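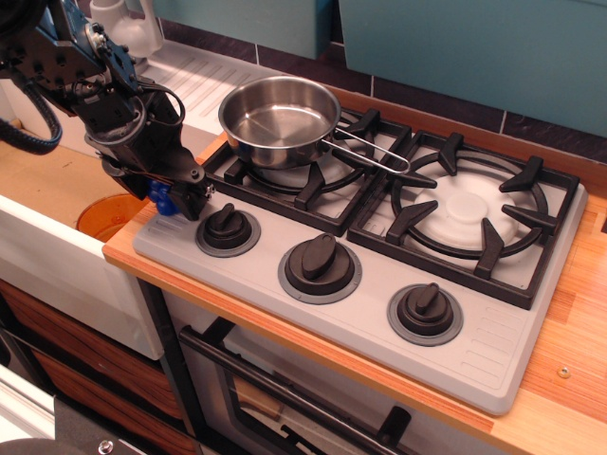 The Vindska Naval Station thanks all families who attended the departure of the training vessel Sosano. The ship left port with 84 cadets for a coastal passage of nine days.

**2/** Sosano will call at Rajan and Stostik. Public visits are planned at both ports – hours will be posted in September. 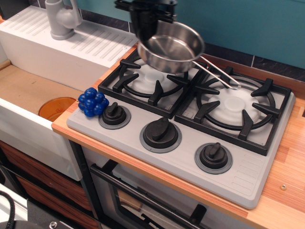
**3/** Mail for cadets may be left at Gate 5 until 4 p.m. Parcels should carry the cadet's full name and division.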